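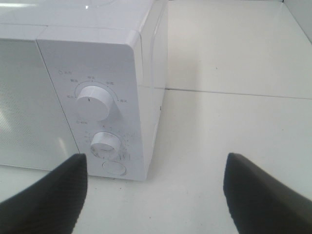

Batska steamer basket set, 6 weeks in

Bought this in February after my old bamboo one finally split. I cook vegetarian most nights, a lot of idli and steamed buns, some tofu, so it gets proper use. Paid 89 at the Tudeck shop in Sandside, seen it cheaper since. Annoying.

Good bits first. 2 tiers, stainless, sits well on a normal pan. Lid is heavy and doesn't rattle. Idli came out soft right through, even the ones at the edge, which the bamboo never managed. Buns fine as long as you line it, otherwise they stick like mad. Greens take no time at all.

Holes are a bit big though. Loose rice falls through, so does chopped bean curd skin. I put a cloth down now and it's OK but you do have to rememeber.

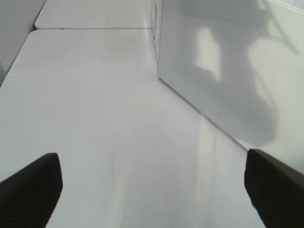
Handles get very hot. Not warm, hot. I've burnt myself twice lifting the top tier and I now keep a tea towel on my shoulder the whole time. For this money they could have put something on them.

Tried it with the frozen veg dumplings from Palaniappan (the 500 g bag, cabbage and glass noodle). Whole bag fits if you use both tiers, but swap them over halfway — bottom ones cook a lot faster. Skins stayed whole. Best I've had at home, nearly as good as the place by the bus station which has gone downhill anyway.

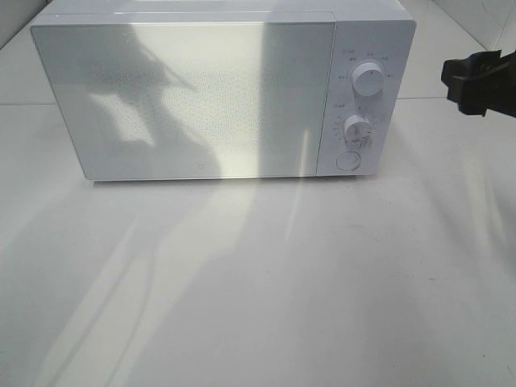

Cleaning is easy enough. Yam cake was a pain, had to soak it overnight. Dishwasher has left some cloudy marks on the lid, they come off with vinegar. Booklet is useless, three recipes and two of them are for prawns.

Would I buy again, yes probably, but not at full price. If you only steam the odd bit of broccoli get a cheap folding one. For idli or buns every week its worth it.

Four stars. Would be five with better handles.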